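Planning and Buying for a Robotics Workspace
Session 7 notes: the shopping list before the shopping list
Instructor: Tiina Sjöberg

Hi all, these are the notes I promised after class. They follow the order we talked in, more or less, and I've put back a couple of things I skipped when we ran out of time.

We started with the question somebody always asks me in the first week: how much does a robot hand cost? I still don't like answering it. A price for the hand alone tells you very little about what you'll spend by the end of the year, and the quote you get in April can look pretty different once shipping, mounts, cables and training are on it. So please stop writing "robot hand" as one line in your budgets! I saw it in nearly every draft last time.

Start with the task. For our running case, the Gumevdale kitchen, the task is moving groceries between a counter, a cutting board and a shopping basket. Write down every object you expect the hand to touch, then its widest part, its weight and how easily it bruises. A cucumber and a pear want very different things from a gripper, and a folded basket handle is a whole other problem (thin, flat against the rim, and you have to get a fingertip under it). If your list has only apples on it, you'll buy something that's great at apples.

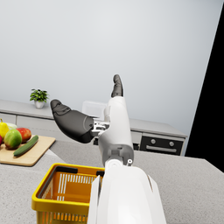 Once you have the object list, you can finally talk to vendors like a person who knows what they want. Ask each one the same questions in the same order. What wears out first? What does a replacement finger cost, and how long does it take to arrive? Can we swap it ourselves, or does the whole hand go back in a box? In our case Solura and Grallent both sent decent quotes, and Grallent's looked cheaper until we got to the spares page. I had to read that page twice.

Now the simulation part, where a lot of you lost points. Do your trial runs in a rendered kitchen before you spend money on a real one. You can move the basket, change the counter height, try a wider thumb, and it costs you an afternoon. But put the simulation in the budget too! Somebody has to build the room and the objects, and that somebody gets paid. In the Gumevdale plan we set aside $2,000 for scene building and $700 for extra object models, and I'd defend both numbers to anyone.

What a simulation won't settle for you is grip on real skin and peel, cable wear, or noise. Keep a line open for physical tests on a borrowed or rented unit. I usually put this right after the simulation line so I don't forget it — I have forgotten it, on a project called Birhane, and it was a long summer.

A few items people leave off, from the whiteboard:

Spare fingertips and whatever fasteners go with them
A bench or counter rated for the arm's weight
Emergency stop and its wiring
Produce, every week (it rots, and plastic fruit only gets you so far)
Cleaning supplies
Staff hours for setup, which you should guess and then raise

For the Gumevdale case, the small-items list alone came to $2,917. Several of you had it at zero. I'm not mad, I did the same thing on my first budget, but go back and fix it.

On timing: order the long-lead parts first, even if the room isn't ready. A hand sitting in its case for a few weeks is a much smaller problem than a finished room with no hand in it. Check when the warranty starts, though. Some run from delivery and some from installation, and you want that in writing before you sign.

For next time, bring your revised budget with the object list stapled to the front. One page each is fine. Revised versions are due Wednesday, June 16, 2021, on paper or by email, and if you're stuck on the spares line come find me before class.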